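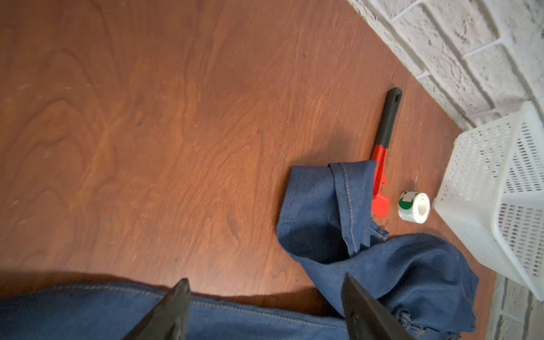

July
By Mwanaisha Okoth

Progress report to Posinance: agile training evenings, second period

Dear colleagues,

This report covers the work done since our last letter to you in spring. Most of the plan is on schedule. One part, the course for product owners in Hondivberg, is late, and I explain it further down.

Training evenings
We held eight evenings in this period, five in Magesa and three in Hondivberg. In total 303 people registered. The format stays the same as in the proposal: a short introduction, three sprints of 25 minutes, a review after each sprint, and one longer retrospective at the end. We start at 6 p.m. and we try to let people go home before 9.

The biggest change is in how we write the backlog. In the first period the teams received all the user stories ready, with the order already decided. Many participants told us that the planning then felt like reading a list aloud. Now the product owner gets the stories without any order and must decide with the team what comes first. The first sprint has become slower, and in two evenings a team finished it with nothing to show. We kept the change anyway, as the discussion in the review was much better after it.

Facilitators
We have 24 trained facilitators, which was the target for the end of the year. Not all of them are equally active. The ones from Steson can only take evenings when their release calendar allows it – this we knew from the beginning, but the release in May took longer than they expected and we had to move one evening.

Facilitators asked for a shorter guide. The old one had too much theory about estimation. I have rewritten it and removed the chapter on story points, and added two pages on what to do when one person takes all the decisions in a team.

Product owner course
The course should have started in May. The trainer we had agreed with changed jobs, and the second candidate could not travel to Hondivberg. We now have a written agreement with a new trainer and the first session is planned for September. I ask that the money for this item may be moved to the autumn period. The total stays the same.

Budget
Room rent was higher than planned in Magesa, where the evenings grew and we needed the larger hall. Printing was lower, as we now use the same cards again. After both, 3,015 euros remain unspent in this period, and all of it belongs to the product owner course. The detailed table was sent separately to your finance office.

Next steps
In August there are no evenings. We use the month to translate the new guide and to prepare the follow-up survey, which goes to everybody who took part since January. The questions are a little different from last time: we want to know if people still hold retrospectives at their own work, and how often. I would be glad to receive your comments on the draft before it is sent.

With kind regards,
Mwanaisha Okoth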